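4.2 Scene conventions and conduct of teleoperated sessions

The Fenari protocol sets out rules for the tabletop, the operator and the record kept of each session. It was drafted by Petro Bilyk and revised after an internal review in October, when the first 196 sessions had been checked by hand. The rules in this section apply to all kitchen tasks in the collection. Rules specific to a single task are given in the appendix.

Objects are drawn from a fixed list of kitchenware and toy food. An object may be placed anywhere the arm can reach without crossing the edge of the table. Items that are not the target of the current instruction remain on the table as distractors and must not be cleared away to make a grasp easier (Figure 3).
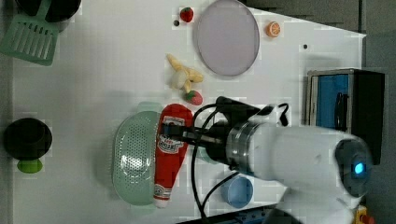 Figure 3. Gripper closed on the ketchup bottle, with the colander, plate and toy fruit left on the table as distractors.

A grasp is recorded as valid only if the fingers close on the object named in the instruction. Contact with a neighboring object is allowed but must be noted. If an object leaves the tabletop, the operator ends the episode and marks it as failed. The object may not be put back by hand while the episode is open. We found this last rule the hardest to enforce, and Si-woo Cho added a check to the Rulitz logging tool that asks the operator to confirm it at the close of each episode.

Cables receive separate treatment. Before each session the operator moves the arm through its full range and confirms that no cable pulls tight or catches on an object. A cable may pass over the work surface during a task. A cable that moves an object makes the episode invalid, whatever the result of the grasp.

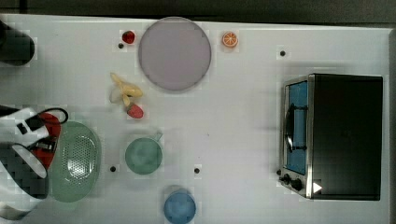

Layouts are varied between sessions, but large items such as the toaster oven keep their position for a full block of episodes. This allows reviewers to compare attempts under similar conditions. Any change to a large item starts a new block and requires a new entry in the log, signed by the operator and one reviewer.

Of the 953 episodes submitted under the revised protocol, 730 were accepted at first review. The remainder were returned to the operator with a written reason, most often a missing note on contact with a distractor. Returned episodes may be corrected once. Corrections are limited to the written record, and the recorded motion may not be edited or trimmed.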